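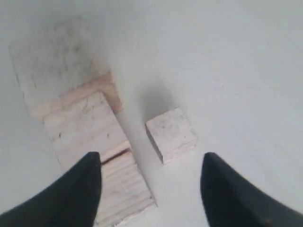 Delphine Arkwell, panel coordinator, Twal
Posted 15/04/2020

Hi! I'm looking for 137 households in and near Bakport to help me find out what home internet is really like around here. You'd plug a little tester into your router, leave it alone for the most part, and fill in a short diary once a week (mine takes me as long as a cup of coffee). We ran a smaller round on the Molitz side of the river in February, and I'd love to have people from the hill roads this time, even if your connection is awful. Especially if it's awful! 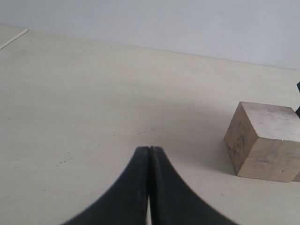 One person from the February round told me she'd worried we would see which sites she visited, and that she only signed up once she'd read the privacy sheet. Please read it too. The tester measures speed, delay and dropouts, and it doesn't log your browsing.

You get a $50 bill credit at the end, whichever provider you use. Each test pulls up to 800 MB, so if your plan has a 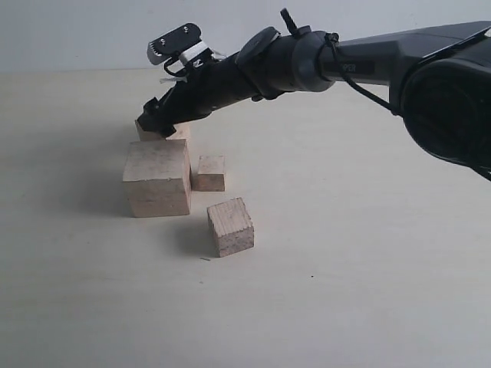
monthly cap, tell me and I'll put you on the light schedule, with 300 MB tests that run overnight. Renters are welcome, and so are people on fixed wireless. You need to be 18 or over and the one who pays the bill.

To join, pick a setup call on our Skeduleo page and have your latest bill handy.

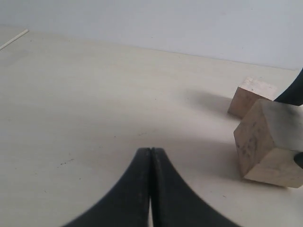 Gripper fingers and tabletop, with the wall behind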